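Talk for the Porbridge library, 2024-03-23, main room downstairs
Working title: **Wood Never Sits Still**

Bring: the cherry offcut, the split breadboard, bundle of paper straws with the rubber band, the two pine boards (one quarter sawn, one flat sawn), water spray bottle, towel. Clicker batteries!

## Opening (don't rush this)

Start with the breadboard. Hold it up, say nothing for a moment, let people see the crack running down it. Then pass it around.

I made this in 2009. It was the first thing I ever made that I was proud of, and it lasted until the heat came on that winter. I thought I'd bought bad wood. I hadn't! It was lovely maple. I'd glued a strip of maple across each end, tight, the whole width, because it looked smart, and the board wanted to get narrower and the strips wouldn't let it. Something had to give.

Ask: who has a drawer that sticks in summer? (Every hand goes up. It always does.) Who has a door that won't latch in June and rattles in January? Same story as the breadboard. By the end of the hour I want you to walk home and look at your kitchen table differently.

## Straws

Pick up the bundle of straws.

A tree is a water system. It spends its whole life moving water up from the roots, and the wood is built out of long thin tubes to do that job. Look at the bundle from the end: holes. Look at it from the side: lines. That's grain. When people say "with the grain," they mean along the straws.

Cut the tree down and the straws are full of water. That water leaves first and the wood barely changes size, it just gets lighter to carry. Then the water held inside the walls of the straws starts to go, and *that's* when the shrinking begins. The walls get thinner. They hardly get any shorter.

Say it twice, slowly: wood changes across its width. Along its length it changes so little that for furniture you can forget it.

(Squeeze the straws together sideways. Then try to squash them end to end. People like this bit, do it over toward the left side of the room too, the pillar blocks half of them.)

And it doesn't stop once the board is dry. In damp air the walls take water back in and swell. In dry air they give it up again. A two-hundred-year-old chest is still doing this. Kiln drying doesn't turn it off either. Finish slows it down, and that's worth having, but varnish is a raincoat, and damp air gets into a raincoat eventually.

## Which way was it cut?

Show the two pine boards, end on. Walk them down the aisle if the room is big.

- Flat sawn: growth rings look like smiles on the end. Big swoopy patterns on the face, which is what most of us picture when we picture wood. Cheaper. Moves more, and likes to cup.
- Quarter sawn: rings stand straight up and down on the end. Narrow straight lines on the face. In oak you get those silvery flecks too (I could talk about the flecks all night, DON'T). Moves much less across the width and stays flatter.

Wood shrinks more around the rings than across them, in most kinds close to twice as much. Once you know that, you can look at the end of any board and guess how it'll behave. As it dries, the rings try to straighten out. Draw it on the flip chart: smile, arrow, flatter smile. The board cups the opposite way from the curve of the rings.

This is my favorite thing in the whole talk. You can stand in a lumber aisle and *read the future* off the end of a plank!

Demo: spray one face of the thin flat sawn strip, set it on the towel wet side down, carry on talking. Come back to it at the end. It worked at Werkanley in fifteen minutes, but the heating was on full there, so don't promise anything.

## How old furniture gets around it

Here I want people to get excited about boring details.

**Frame and panel doors.** Look at an old cupboard door. There's a frame around the outside and a panel in the middle, and the panel sits in a groove with no glue. It floats. All winter it shrinks, all summer it grows, and the frame stays the same size, so the door keeps fitting its hole. Somebody worked that out centuries ago with no humidity chart. If you've ever seen a thin line of unpainted wood show up at the edge of a panel in February, you've caught it moving.

**Tabletops.** Turn your table over tonight. If it's solid wood and well made, the top is held by little wooden buttons or metal clips in slots. They pull down hard and still let the top slide. If it's screwed tight through the rails, go easy on it, and maybe don't put it by the radiator.

**Drawer bottoms.** In old drawers the grain runs side to side, so the bottom grows toward the back, where there's room for it. Clever! Never glue it in.

**Floorboards.** Gap at the wall, hidden by the baseboard. Leave that gap out and a damp summer can lift the floor right off its base.

Then back to the breadboard. How should I have done it? Glue the end strip in the middle only, pegs in slots on either side. In summer the board sticks out a touch past the strip, in winter it sits a touch inside it. Run your thumb over the corner and you can tell what season it is.

## Buying boards

Keep this practical. People at Werkanley asked more about this than anything else.

- Let the wood live in your house before you cut it. Two weeks is my habit. Stack it with little sticks between so the air reaches every face.
- Sight down the edge like you're aiming at something. Look for twist as well as bow. A bow you can often live with, twist is misery.
- Check the ends for small splits and plan to cut those off.
- Skip boards with the very center of the tree in them. They nearly always crack.
- Rawashdeh will let you turn the whole pile over as long as you stack it back neatly. Please stack it back neatly. I'd like to keep going there.
- If two boards are going side by side in a top, look at color and grain first. I used to flip every other board so the ring curves alternated, like the books say. Now I put the prettier face up and let the frame underneath keep it flat. (Expect an argument from the back row. Enjoy it.)

## Plywood, quickly

Somebody will ask. Thin sheets, each with its grain turned across the one before, all glued together. Each layer holds its neighbors still. It hardly moves, and that makes it wonderful for cabinet backs, drawer bottoms and wide shelves. It isn't cheating. Just watch out when you wrap wide solid wood around it, because one of them moves and the other doesn't, and we're right back at the breadboard.

## The Zeltby bench

Only if there's time. Skip if it's past ten to.

The bench at the Zeltby ferry landing is oak, outdoors, wet half the year. Every slat has a gap beside it. When we built it someone said the gaps looked stingy in summer and wide in winter, and I was so happy, because that meant it was working. Screws go through slightly long holes. The one slat that split was the one where I ran out of patience and drilled a round hole.

## Wrap

Go back to the strip on the towel. If it has cupped, hold it up and take the applause on behalf of the water. If it hasn't, blame the room and flip it over.

Homework: find one board in your house, look at the end of it, and work out which way it wants to bend. Send me a picture, I mean it.

Handouts are by the door. Offcuts on the side table are free, take the cherry first, it smells amazing when you sand it.

Questions. Likely ones:
- *Can I fix a cupped board?* Sometimes. Put the hollow side down on damp grass on a sunny day and keep checking it.
- *Does oil stop movement?* No, and it slows it less than varnish does.
- *What about my piano?* Call a piano technician!
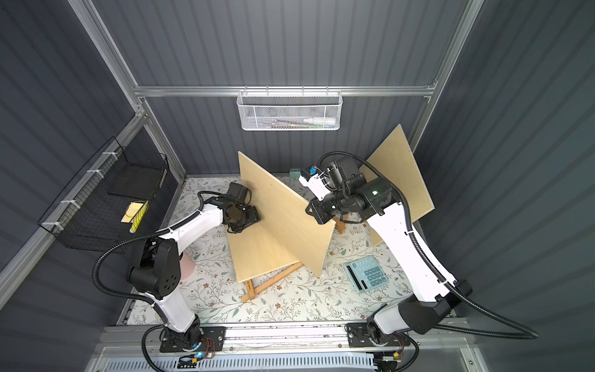

Last slide: boards. Leave up during questions.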